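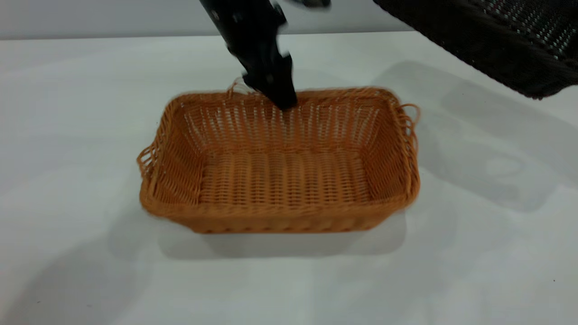
Muireann Lynch wants it noted that the tan basket passed last time. Noted. I check it again anyway.

Basket check, Prarno shelf store

Rim: braid tight all round. OK
Handles: tug each loop. OK, though I don't trust loops for lifting
Floor: press the ribs. OK
Load label: says 400. 400 what? FAIL

Stacking, dark basket inside tan 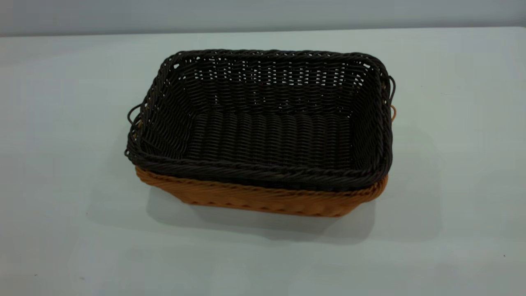
Stacked is fine as long as they come apart with one hand, according to Luzius Kofler. Whose hand? Retest with gloves.

Stack limit: 2
Signed off: not yet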